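Galerie: Raum 5, Sortieren und Ablegen

Die folgende Galerie gehört zur Dokumentation der Arbeitsplätze im Haus Zakstead. Raum 5 dient seit Mai als gemeinsamer Sortierplatz für Textilien und Kleinteile. Vorher stand dort nur ein Schreibtisch mit Drucker, der inzwischen im Flur untergebracht ist.

Die Arbeitshöhe der Tischplatte beträgt 72 cm. Das ist für stehende Tätigkeiten zu niedrig, für sitzende in Ordnung. Eine Erhöhung wurde geprüft und verworfen, weil die Fensterbank dann nicht mehr zugänglich wäre.

Tischbelag: weißes Papier, mit Streifen aus grauem Klebeband fixiert. Auf der hellen Fläche heben sich farbige Textilien deutlich ab, auch bei bedecktem Himmel. Gewechselt wird der Belag, sobald sich Kanten lösen oder die Oberfläche Falten wirft – ein fester Turnus hat sich nicht bewährt.

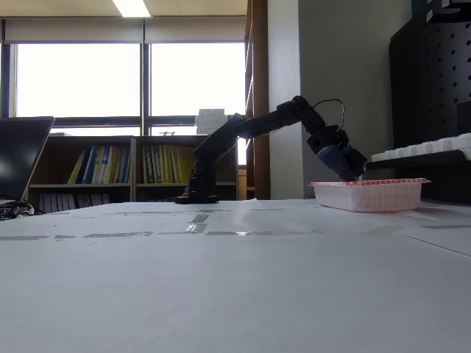 Für Strickwaren gilt die Regel, dass jedes Stück einzeln in die Schale kommt. Gestapelte Ware verhakt sich an den Maschen und muss später wieder getrennt werden. Die Schalen werden nach Gebrauch mit einem feuchten Tuch ausgewischt und offen gelagert.

Ablage am Fenster: niedriges Regal aus Holz, zwei Abschnitte. Bücher stehen oben, die weißen Ordner links unten. Die Inventarliste nach dem Schema von Szilágyi liegt zusätzlich als Datei vor, maßgeblich bleibt die Papierfassung.

Lochplatte: schwarz, aufrecht an der Wand, am oberen Rand mit kleinen weißen Etiketten versehen. Haken und Halter stammen aus dem System Tritard. Die Tragfähigkeit reicht für Scheren, Maßbänder und leichte Beutel. Schwere Werkzeuge gehören in den Schrank.

Kabel: Leitungen werden nach Arbeitsende vom Tisch genommen und aufgerollt. Verlängerungen bleiben im Raum und sind mit der Raumnummer gekennzeichnet.

Verbrauchsmaterial wird über Hatton bezogen. Papierbogen kommen in Paketen zu 1.000 Stück, Klebeband einzeln. Mindestbestand sind 2 Rollen – wer die vorletzte anbricht, trägt den Bedarf in die Liste an der Tür ein.

Die Galerie wird bei Änderungen an der Einrichtung ergänzt. Raumpläne sind über die Verwaltung erhältlich.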